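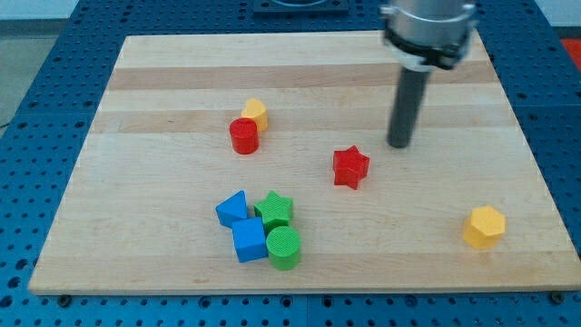
*Board and blocks on the blue table, rod parked near the red star. Sunday, early afternoon.*

## Sunday – pushing task, club bench

Best session we've had since November! The arm now goes to a point on the board and stops where we ask it to, and the whole Fedulier team got a turn at typing in targets.

Setup, so the next group can start quickly:

- maple-like board on the perforated table, both front fasteners in
- plain rod as the tool, pointing straight down, rounded tip
- red, yellow, blue and green blocks, mixed shapes
- script is Naltuser, config 617

Ramesh Vishwakarma rewrote the approach move last week and it's so much smoother. The old one came in at a slant and clipped anything tall on the way (the upright cylinders got it worst). The new one lines up over the target first and then drops. I ran it 3 times at half speed before letting anyone go faster, and it never touched a block it wasn't meant to.

Pushing itself is mixed. The cube is lovely – flat face, goes where you shove it. The stars are a pain. If the tip lands between two points it holds nicely, but hit the end of a point and the whole thing spins. Fakir group want to try the yellow hexagon next, starting from the right side where it has some space to itself. I think they'll like it.

Blue and green bunched up at the lower left are harder. You can't get the rod in between the cube and the green cylinder, so you have to come at the group from outside and nudge. Ramesh thinks we should score "separate the cluster" as its own task for the Grillis round. I agree, it's the most fun to watch by a mile.

Log stopped at 3707 lines and the file opened fine on the club laptop.

To do:

- lower the tip by 2 mm, it rode up on the heart once
- print a spare star, same green if there's any left
- ask Fakir group which color goes first
- write down the park position!! I had to find it again by hand today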